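Members' Projects: Home-Built Arm Moves to Bedroom Trials

The Zelach Community Workshop is pleased to report progress on the household tidying arm being built by members Vega Peñalver and Rhun Vaughan. The project, registered with the workshop under the name Willus, has moved out of the shared bay on Vallejo Street and into Ms. Peñalver's home, where the arm is now being tried in ordinary living conditions.

The gripper is the part that has taken the most labour. The present pair of black fingers is the seventh version, and the builders have concentrated on thin items, which earlier versions tended to push along the floor.
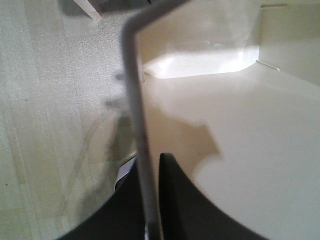 Mr. Vaughan advises that the finger profile was redrawn 14 times before a version was judged suitable for printing. The drawings are kept in the project binder at the front desk, and members may copy them for personal use. The wrist camera bracket is also documented there, with a note on fasteners.

Trials at home have raised questions that did not come up at the bench. Bedding, curtains and cables share the same floor, and daylight changes a good deal over an afternoon. The builders have asked for advice on cable routing in particular - the workshop's overhead reels are not an option in a private house.
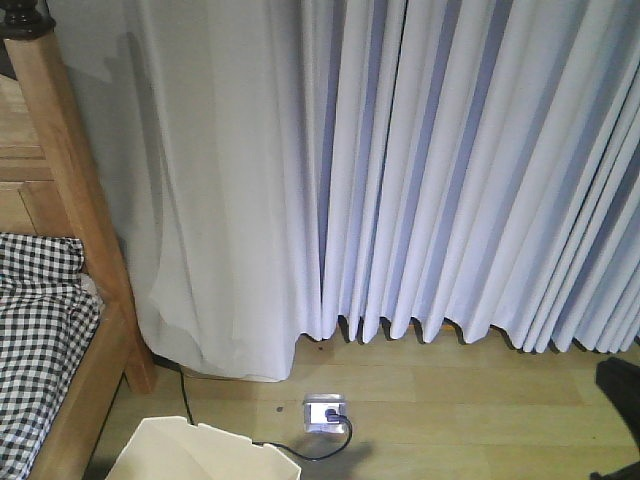
Sessions are limited to up to 19 minutes each, after which the motors are rested and the log is written up. Ms. Peñalver maintains the log and Mr. Vaughan the control software, a modified copy of the Ivari motion package already used on the workshop's plotter.

A demonstration at the workshop is planned for August. Members who wish to assist with spare servo motors, or who have experience with soft fingertip materials, are invited to leave their names at the front desk. The shared bay is again open for booking, and the six storage bins assigned to Willus will be released at the end of the month.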